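Frequently Asked Questions

Swap evenings and the Mending Room at Mivholm
Last updated August 10, 2020

What is a swap evening, exactly?

You bring clothes you don't wear anymore, you hang them up, and you go home with clothes somebody else doesn't wear anymore. No money changes hands for the clothes. We've been doing it in the big room at Mivholm for a few years now and I still get excited when the rails start filling up, because you never know what's coming in. One night it was three wedding guest dresses and a full set of bowling shirts.

How many things can I bring?

Up to 30 pieces per person. Please stick to it! Sorting goes late as it is. If you're clearing out a whole closet, email us first and we'll take the rest in over a couple of evenings.

How do the tokens work?

One piece in, one token. One token, one piece out. Coats and boots count double both ways. Children's clothes go two for one, as they always have. Tokens don't expire, and you can give yours to a friend, your sister, the guy from work who owns one sweater, whoever.

What do you take?

Clean clothing in any size, shoes with life left in them, scarves, bags, belts, hats. Curtains and tablecloths too, for the Mending Room. We love a good curtain. No underwear, no swimwear, no pillows. A missing button is fine. A small hole is fine if you pin a note to it so we don't have to hunt.

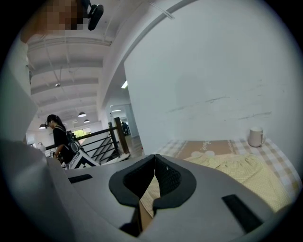

Where do the swaps happen, and is there parking?

We're on the ground floor at Mivholm, through the side entrance next to the bike racks. Parking on the street is free after six but fills up, so bike or walk if you can. The room is open plan with a white ceiling and long white beams running the length of it, and we go by the beams when we set up: women's rails under the ones closest to the door, men's in the middle, kids and shoes all the way at the back. If you tell a helper you left your bag "four beams down" they'll know right where to look. There's a ramp at the side entrance and an accessible restroom on the same floor.

Can I try things on?

Yes, please do! We put up changing tents along the back wall. Lines get long in the first half hour, so wear something thin you can pull a jacket or skirt over. Full-length mirrors are on both sides of the tents.

What's the Mending Room?

My favorite part of the whole thing. It's a table (well, several tables) where you can fix what you brought or alter what you just picked up. Riet Timmermans runs it, and she has taught more people in this town to put in a zipper than I could name. She'll sit next to you while you do it, but she won't do it for you. I arrived two years ago unable to thread a machine and I now hem my own pants, badly in places, and wear them with great pride.
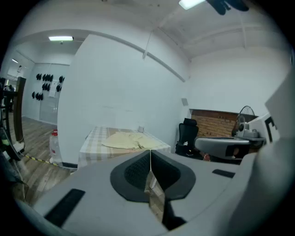
Wooden floor in the room. Pins and sock feet don't mix, so keep your shoes on.

Do I need to bring my own sewing machine?

No. We have machines to share, mostly older Zikari ones. They're heavy and loud and they'll go through denim without complaining. If you bring your own, bring the foot pedal as well. You would be amazed how often the pedal stays home.

Which thread should I use?

All-purpose polyester for nearly everything. Wouters gives us their end-of-line spools, so there's always plenty, though the colors can be a surprise. We had a whole season of mustard. For jeans, ask for the topstitching thread in the tin. Wool gets darned with wool, and Riet keeps a drawer of short lengths sorted by shade that is honestly a joy just to open.

My sweater has moth holes. Can I still bring it?

Freeze it first. Put it in a sealed plastic bag and leave it in the freezer for two weeks, then wash it, then bring it. We mean it about the bag. After that, come to the Mending Room and learn to do a visible darn in a color that doesn't match at all. They look wonderful.

Does it cost anything?

Swapping is free. The Mending Room is $3 for the evening, which pays for needles and oil and the coffee. If you're short, come anyway and don't worry about it.

What happens to the clothes that are left over?

Good pieces go back on the rails next time. After two swaps without a taker they're packed up for Wiko, who pick up from us once a month and pass them along. Worn-out cotton gets cut into cleaning rags, and the nicest scraps go in the quilt basket. Last year 1,795 pieces found a new home through us, and 110 people came to the November swap alone, our biggest night ever. I was folding until midnight and would do it again tomorrow.

Can I bring my kids?

Sure. There's a corner with a button-sorting box that keeps most of them happy for a surprising amount of time. Kids eight and up can use a machine if a grown-up sits with them.

Do I have to sign up?

For swapping, yes, just so we know how many rails to put out. At the moment we let people in 30 at a time with a start time on your ticket, and we ask everyone to wear a mask. The Mending Room has fewer seats than it used to, so sign up for that separately. If you can't make it, cancel and somebody on the waiting list gets a very nice email.

How can I help?

Come an hour early and hang clothes. That's it, that's the job, and you get first look at everything. We also need hangers, always, the sturdy kind with a bar for pants. Leave them inside the side entrance in a bag marked SWAP.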